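Search the archive
Enter search words

List home | Threads | By date | By author | Previous in thread | Next in thread

Re: [cell-upkeep] Gripper loses the tab on blue drive caddies

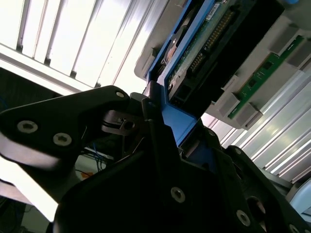
Jae-hoon Son
Cell maintenance, Plarnilport disassembly line
30th December

Hello Nam-gil and all,

Thank you for your long message. I answer in parts, under your own words, so that it is easier to follow.

Nam-gil Ki wrote:
> We have the same pull-out job at Dandville, with grey plastic
> enclosures and blue caddies. The gripper goes to the tab, closes,
> and on maybe one unit in ten the tab slides out when the arm goes
> back. I raised the closing force two times already. Now it leaves
> marks on the plastic and it still slips. Do you have a setting
> that works, or did you change the fingers?

We did not change the fingers. They are still the long black plates which came with the cell, and we keep the closing force at the value from Barkard. I also raised the force in the beginning and I had the same marks as you have. Please put it back to the old value before you try anything else.

In our case the trouble was the seat of the plates. Each finger plate is held with socket screws, and one of these screws was a little loose. You can't see it by eye. When the gripper is open, everything looks straight. When it closes on something hard, the plate turns by a very small angle and then only the corner is touching the tab. More force makes it turn more.

My procedure is like this:

1. Stop the cell, lock the power, and wait until the arm has settled on its rest.
2. Hold the finger plate near the tip and push it sideways with the thumb. If you feel any click, the plate is moving on its seat.
3. Take out the screws of this plate, one plate at a time. Wipe the seat with a dry cloth. We had fine plastic dust under ours, packed quite hard in the corner.
4. Put all screws back by hand first, and only then tighten them, going from one to the other in small steps. If you tighten the first one fully, the plate will sit crooked again.
5. Do the same on the other side, also if it feels good.
6. Run the finger zero again. I forgot this the first time and lost one morning.

After this I bring the arm by hand to a caddy and look through the wrist camera before I let it close. The squared end of the caddy should come down into the jaws with both fingers beside it. In the picture I sent you the caddy is at a diagonal in the view. This is normal for us, the camera is mounted turned and the program knows it. Please don't correct the mounting to make a nice straight view, or you must teach all positions again.

> Also, how near do you go to the memory? Our approach from the
> right side makes me nervous.

It makes me nervous also. The green module is seated quite close to the caddy, and the right finger goes out in this direction when the gripper opens. We limit the opening to 17 mm for the approach. With the full opening we broke one retaining clip in August, and Ha-neul Han found the piece of it inside the enclosure only on the next shift. Since then the limit is written in the recipe and can't be changed from the panel.

The other thing to take care of is the row of gold pins on the drive board. Our customer wants the drives readable, so we pull straight along the rails for the first 60 mm and don't allow any rotation of the wrist. Later, when the drive is free, it may turn.

> What about light? Our camera has trouble in the afternoon.

Yes, we have this also. There is a window with vertical blinds next to our cell, and on a bright day the top of the view becomes white. The edge of the finger plate gives a strong reflection too, and our edge finder took this reflection for the caddy rail several times. Jae-in Cha made a mask in the Yin software, so it doesn't search over the fingers anymore. I can ask her for the file if you want — it is small. For the window we have only the blinds, and tilting them helps a little but not enough. I would like a proper curtain, but it is not in the budget.

About the result: from the day of the repair until this week we have done 1,689 pulls and the tab slipped 2 times. Both were caddies with a cracked tab, so I don't blame the gripper. I now check the screws at every monthly service and I put a thin line of paint marker over each head afterwards. If the line is broken, the screw has moved.

One question from my side. Does somebody on the list use thread locker on the finger plates? Jae-hoon Shin is against it, he says that the plates must come off too often. I am not sure. The screws are small and I am afraid to damage the sockets.

Nam-gil, please write what you find under your plates.

With best regards,
Jae-hoon Son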